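A Visit to the Covon Record Pressing Plant in Prelham

The plant opens its doors to visitors twice a year, and I went to the August one.

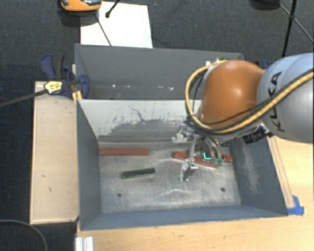

Covon presses vinyl for small labels, most of them hip hop and R&B, and the building sits at the far end of the Prelham freight road behind a tile warehouse. Parking is free. Tours leave at 10 a.m. and 2 p.m., and I took the morning one with a group of 14.

We started in the cutting room. The lathe was cutting a side from a Jornik EP, a two-track release that the group had put online in spring and was now bringing out on a 12-inch. The engineer played us the digital master and then a test cut. The bass on the second track had been pulled toward the center, and he explained that wide low end can make the needle jump. I could hear a small difference on the big speakers and none at all on the headphones.

Plating comes next, but visitors only get to look through a window. It takes most of a working day to grow the metal parts for one record.

The press hall was louder than I expected and smelled like a hot iron. Each press takes a lump of soft vinyl with a label on either side, closes, and opens again in 31 seconds. The edge gets trimmed and the disc goes onto a spindle to cool. A short run at Covon is 600 copies, and they no longer take orders below that. One of the visitors runs a label out of her apartment and wasn't happy to hear it. She was told she could share a run with another label if both used black vinyl.

After that we had a listening session upstairs. They play one disc from every batch from start to finish, and anyone on the tour could sit in. We heard side A of the Symonenko remix album, which has guest verses on nearly every track. There was a light tick in the run-in groove. The listener wrote it down and pulled the next copy to check.

The sleeve room was the last stop. Sleeves come in flat from a printer and are filled by hand. Finished boxes wait up to 72 hours before they ship, so that the discs lie flat while they settle.

The shop by the exit had overstock and misprints at half price. I bought a Jornik single with the labels on the wrong sides. It plays fine.

The tour took a little over two hours. Wear closed shoes, and bring earplugs if you have them, as the foam ones at the desk had run out by the time I got there. The next open day is in winter, and sign-up is through the plant's mailing list.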